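# Die Schule der kleinen Handgriffe

Am Morgen, bevor die erste Aufnahme beginnt, wischt Xiomara Villanueva die Tische ab. Sie macht das mit einem trockenen Tuch und sehr gründlich, denn ein Krümel auf der Platte ist später auch in den Daten. Dann legt sie die Gegenstände des Tages hin, zieht die Ärmel hoch und wartet auf das Zeichen von nebenan.

Villanueva arbeitet seit April bei Sturis, einer Firma, die Beispiele für lernende Maschinen herstellt. Früher hat sie in einer Werkstatt Uhren repariert. Heute hebt sie Dinge auf und legt sie wieder hin, viele Male, und jedes Mal ein wenig anders. Eine Aufnahme dauert selten länger als eine Minute. An guten Tagen schafft sie 83 davon, an schlechten bleibt sie unter 60.

Was so entsteht, heisst in der Firma «Demonstration». Der Mensch führt einen Greifer mit der eigenen Hand, und das System lernt aus der Bewegung, aus den Bildern und aus dem Öffnen und Schliessen der Backen. Ein Roboterarm ist dabei nicht nötig. Er kommt erst viel später, in einem anderen Gebäude, und soll dann können, was Villanueva am Tisch vorgemacht hat.

Die Kunden bestellen diese Handgriffe nach Listen. Für das Projekt Drundetti stehen darauf kleine Dinge, wie sie in jedem Büro herumliegen. Das klingt einfach, aber gerade ein schmaler Stift ist ein unangenehmer Gegenstand. Er rollt, er glänzt, und wer ihn zu nahe an der Spitze fasst, dem dreht er sich weg. 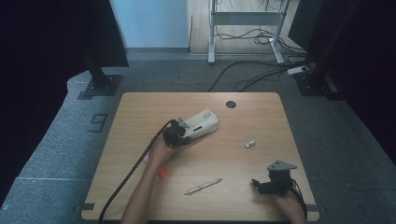

*In jeder Hand ein Greifer, auf dem Tisch ein silberner Stift. Foto: Sturis / Projekt Drundetti*

Mit zwei Greifern zu arbeiten, muss man zuerst lernen. Die ersten Tage, erzählt Villanueva, habe sie am Abend die Unterarme gespürt wie nach dem Umzug in eine neue Wohnung. Auch die Kabel stören. Man gewöhnt sich daran, sie mitzudenken, so wie man beim Staubsaugen das Kabel mitdenkt, und irgendwann schaut man nicht mehr hin.

Schwieriger ist etwas anderes — man darf nicht zu geschickt sein. Ein geübter Mensch korrigiert seinen Griff, ohne es zu merken, mit einem kleinen Druck oder einem Nachrutschen der Finger. Die Maschine hat diese Finger nicht. «Am Anfang waren meine Aufnahmen schön und unbrauchbar», sagt Villanueva. Sie war zu schnell, und sie hat sich zu sehr auf ihr Gefühl verlassen. Jetzt bewegt sie sich gleichmässiger und hält vor dem Zugreifen kurz an.

Im Nebenraum sitzt Birdie Dvorak vor zwei Bildschirmen und sieht sich an, was von den Tischen kommt. Sie entscheidet, welche Aufnahme bleibt. Das Programm dafür heisst Arumugam, benannt nach einer Figur aus einem Roman, den in der Firma offenbar nur der Gründer gelesen hat. Dvorak spult vor, hält an, spult zurück. Wenn der Gegenstand aus den Backen fällt, ist die Aufnahme noch nicht verloren. Fällt er und wird ruhig wieder aufgenommen, so ist sie für das Lernen sogar besonders wertvoll, sagt sie, und sie bekommt eine eigene Markierung.

Verworfen wird trotzdem viel, um die 33 Prozent in einer normalen Woche. Manchmal hat jemand gezögert, manchmal fehlt ein Stück der Aufzeichnung. Über Grenzfälle streiten Dvorak und die Leute an den Tischen, und zwar ziemlich laut. Ein halbes Jahr lang galt die Regel, dass ein Stift immer parallel zur Tischkante abgelegt werden muss. Dann kam vom Kunden Trustgate die Nachricht, das Modell lege nun alles parallel ab, auch Löffel und Zahnbürsten. Die Regel wurde gestrichen, und 3 Wochen Arbeit mussten neu gemacht werden.

Die Frage, ob sie sich selbst überflüssig macht, hört Villanueva oft, meistens von Verwandten. Sie antwortet darauf ungern. Die Uhrenwerkstatt, in der sie gelernt hat, sei auch ohne Roboter geschlossen worden. Was sie mehr beschäftigt, ist der Gedanke, dass irgendwo eine Maschine mit ihren Gewohnheiten arbeiten wird, zum Beispiel mit dem kurzen Anhalten vor dem Griff.

Kurz vor zwölf ruft Dvorak herüber, die letzte Serie sei in Ordnung, nur zweimal habe der linke Greifer zu früh aufgemacht. Villanueva nickt und legt die Gegenstände neu aus, diesmal weiter auseinander. Nach der Pause kommen die Büroklammern an die Reihe.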